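Manuela Longo has been fixing other people's handwriting for nine years. She teaches adults in a rented room above a shoe repair shop in Urnberg, and most of her students come because they can't read their own notes.

"They think they need nicer letters," she said. "Usually they need slower ones."

Longo started as a sign painter in Buckley and took up teaching when the painting work dried up. Her evening course runs five weeks. The first week is spent on lowercase letters only, in pencil, on paper with wide lines. Students copy one page a day at home and bring the pages back, including the bad ones.
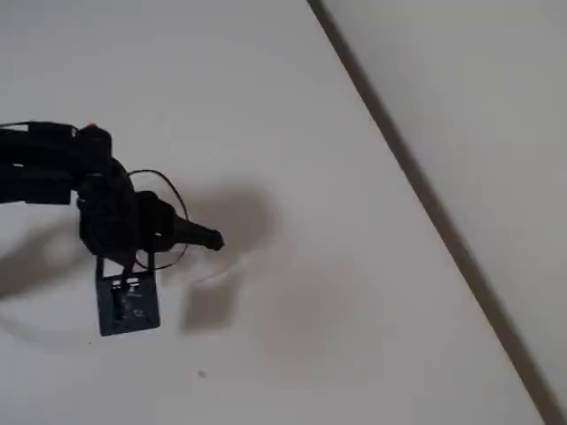 Grip is the part people argue with her about. Many of her students were taught one correct hold as children and still feel guilty for not using it. Longo doesn't mind how the fingers sit as long as the hand is loose. What she does watch is the point. She likes a tapered tip, like the black one over the white tabletop, because the eye can follow it to the spot where the line will start. Blunt markers are put away until the last week.

Emanuel Toma took the course in January after a pharmacist called him twice about the same form. He works in the office of a moving company and fills out labels all day.

"My sevens looked like ones," he said. "That was most of it."

He still practices before breakfast, though he has dropped the capital letters. Longo told him that was fine – he rarely needs them.

She keeps every student's first page in a box, some 1000 sheets by now, and gives it back to anyone who asks. Few do. Toma asked for his and has it folded inside his desk calendar.

The next course is full. Longo is thinking about adding a morning group for people who work nights.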